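Success rate drops when bag is in the workspace, how to report it?

Posted in Robot Learning, May 25, 2026

wiltitz_lab

Hello all. We train one policy for a two-arm station on 3544 demonstrations. For hard plastic and metal objects the result is good. With thin plastic bags it fails much more often, and I do not know if I should report these trials together with the others or in a separate table. We made 284 evaluation trials, and 17 of them ended with a stop by the operator. My supervisor wants one number. I am afraid that one number hides the problem. 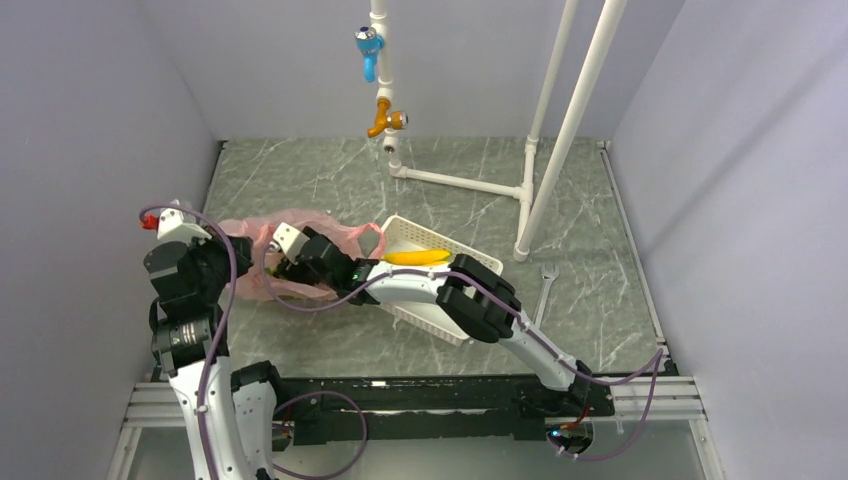 Gripper on the edge of the pink bag, with the basket and the wrench to the right.

The policy takes only camera images and joint positions, no force. Is it a known effect that translucent material is harder, or is it more the shape?

Farkton

Separate table, always. Give the total also, so your supervisor has the number, but put the objects in rows below it. And write what you did with the 17 stopped trials. If you count them as failures, say so. If you removed them, a reviewer will ask.

For your second point, you can't tell from this data. The bag is see-through and soft at the same time. Try an opaque bag of the same thickness, same start positions, and compare.

drultach

more demos of the bag. we had same thing and it went away

Hsieh

I would be careful with the answer before mine. More demonstrations can help, but then you have changed the training set and must run all the trials again, also for the hard objects. We repeated ours with 4 random seeds, and the difference between seeds was larger than we expected, so please report this too.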